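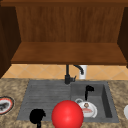 Progress report: Short-term rental registration program, City of Visville
Reporting period: February through May
Prepared by Maya Nimri, Planning and Licensing

The grant pays for the first year of the registration program, from adoption of the ordinance through the first round of renewals. Work in this period covered intake of applications, the zoning check and the first part of the inspections.

Applications

The portal opened in February. By the end of May we had received 404 applications. Most came from the Majali neighborhood and the streets near the lake. Paper forms are still accepted at the front counter and are entered by staff the same day. The fee stays at the level the council set in the ordinance.

Late applications were a problem in March. Owners who hold property through a company often left the local contact line blank, and those files had to go back. We changed the form so it can't be submitted without a phone number.

Zoning check

Each address is compared with the zoning map before a permit number is issued. The check is finished for Majali and half finished for Cidemau, where the county and city maps disagree along the old annexation line. The county surveyor has our list of parcels and expects to answer in June.

Inspections

Inspectors look at smoke alarms, exits, the posted occupancy limit, and kitchen and bath plumbing. We lost an inspector in April and the position is posted. Until it is filled, new units are taken in the order their fees were paid.

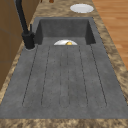

Budget

The Sondar software license was paid in full. Mailing cost $3,601, which is $2,000 over the line item, after the council asked for a second notice to neighbors. We request approval to move that amount from training.

Next period

Finish the Cidemau zoning check, hire the inspector, and bring the draft renewal rules to the council. The 2 appeals now pending will be heard before the summer recess.

Visville Planning and Licensing | Contact us | Copyright City of Visville | Back to top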